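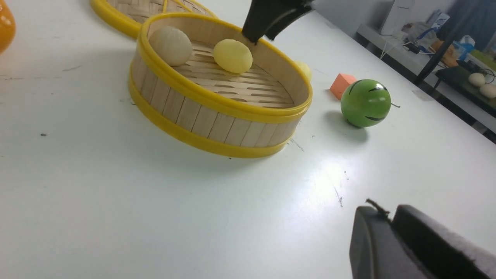 **Equipment planner, part-time (contract, 7 months)**

Mutiso is hiring a planner to put together next year's equipment budget for our tabletop handling group. We pick and place small objects all day and need more arms, spare fingers and props.

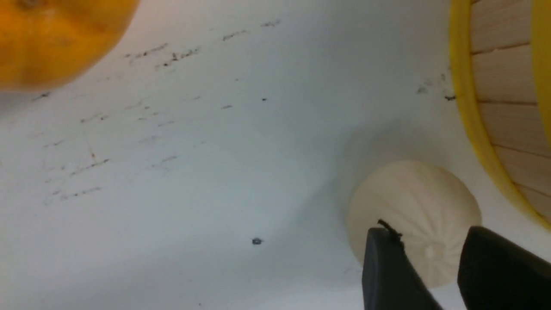 You will collect quotes, compare lease and purchase terms, and keep the parts list current. The budget request is due in February. Anything over the $100 petty limit goes through Zanov, our purchasing office.
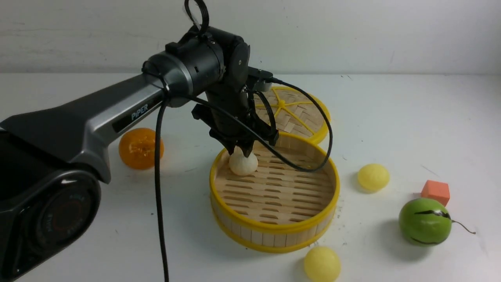 Applicants should have bought lab or shop equipment before. Robot experience is helpful but not required. You should be able to look at one arm, its gripper and the cables running off it and list what has to be ordered with the next one. Props such as the steamer basket go on the same list.

- 15 hours a week, mornings preferred
- On site at the Clavanel building
- Spreadsheet skills required 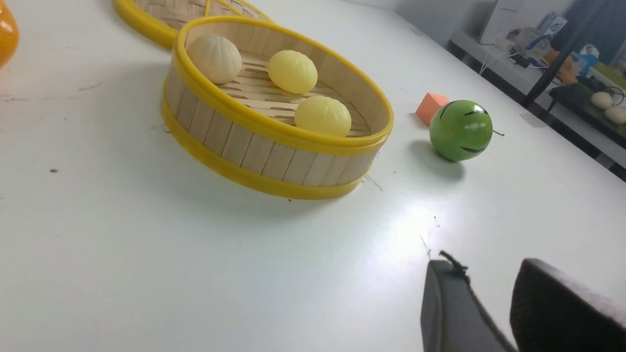
Travel to suppliers is paid. To apply, send a resume and one sample budget to the Mutiso front desk, marked "Mistero planner." Applications close at 4 p.m. on the last working day of the month.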